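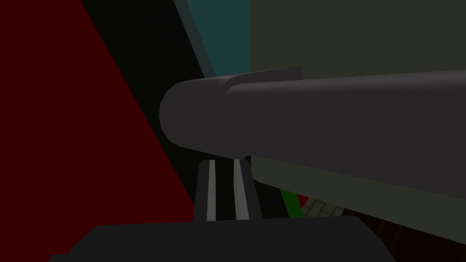 Somtochukwu Okonkwo wrote to this column in response to our September piece on automated handling, and objected that we had described the change only from the side of those who buy the equipment. The people who used to do the lifting, the letter said, are now asked to watch a screen for a full shift, and their pay grade has not been reviewed.

The objection is fair, and it deserves a fuller answer than it received at the time. When Rollach moved its part handling to grippers, it first had each pick tried in simulation. That work was done with care. No similar effort went into the jobs of the 11 employees on the line. Two were retrained to correct grasps and restart the cell after a fault. The others were given new duties by memo, under form 2211, and were invited to raise concerns with a supervisor who had received the same memo.

We do not hold that the grippers should be removed. Repeated lifting injures backs and shoulders, and few on the floor wish to return to it. Our view is that an employer who can spend months rehearsing how a machine closes its fingers can also spend paid hours asking the handlers what they know about the parts. Gresent did so before its own installation, and its handlers now approve every change to the pick sequence.

New duties should carry a written description, a training period and a review of pay. These terms should be settled before the equipment is ordered.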